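Visit report: Nollimero open day, 24th March

We went to see the Lastura kit, a pair of hand-held grippers with cameras on them that a person uses to record household tasks. The recordings are then used to train robot arms. Our group has been looking for a way to collect cloth handling data without tying up an arm for every session, and Lastura is one of two products on our list. The other is the Clillari glove, which we have not seen in person yet.

Nollimero has the ground floor of the old Menzies building. Parking is behind the building and the entrance is on the side street. We signed in, got a badge and a printed sheet with the session times, and had a short talk in the front office before going through to the rooms where the recording is done.

The talk covered the collection service as well as the kit. You can buy the grippers and run your own sessions, or send a task list and have Nollimero's operators do the work. For service customers the smallest order is 56 hours of usable recording. The largest single task set delivered so far has 2,882 episodes, most of them folding and sorting. We asked what counts as an episode. It is one attempt from first contact to release, and failed attempts are kept in a separate folder.

The bedroom station was the one we had come for. Work there is done on a full-size bed with a green fitted sheet, and the operator handles soft items with one gripper in each hand.
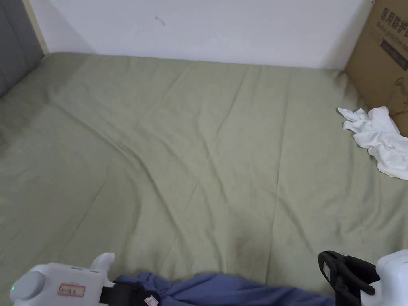

We were allowed to try the kit ourselves for one session. The grippers are easy to hold, but I found the weight sits forward and my wrists noticed it by the end. Closing the jaws takes a light squeeze. Thick fabric is simple to pick up. With a single thin layer I had to push down into the mattress a little before the jaws would catch it, and I lost the edge several times. The staff said new operators usually need a day before their recordings are worth keeping.

Charging takes 2 hours and a full charge lasts for 4, according to the sheet. We did not stay long enough to check. The batteries can be swapped, and spares are sold separately.

Next we looked at the recordings on a monitor in the hall. The camera on each gripper has a very wide, round view, so you get the jaws and whatever they are holding along with a good part of the room.

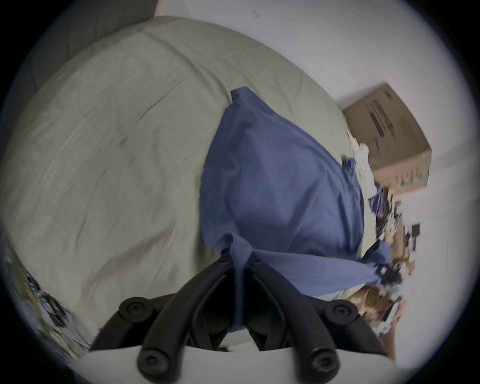 Playback can be slowed down and stepped one frame at a time. The software lines up both grippers and the head camera on one timeline, and you can mark the start and end of a grasp by hand. Automatic marking is planned for October. I would want that before ordering, as marking by hand was slow even on the short recording we were given.

A few points for the group to discuss:

The jaw pads are a wear part. We were told they are replaced when they start to slip, but there is no set interval and the price was not on the sheet.

Export works with the format we already use. We were given a sample on a drive to test.

Training for operators is included with the service but charged as an extra day if you buy the kit.

Support is by email only. Replies are promised within two working days.

There was coffee in the front office afterward and a chance to ask about delivery. Kits are built to order and the current wait is 4 weeks. I asked for a loan unit and was told to send a written request with our task list attached. The list needs to say which fabrics we plan to use, so I will need sizes and material types from everyone before it goes out.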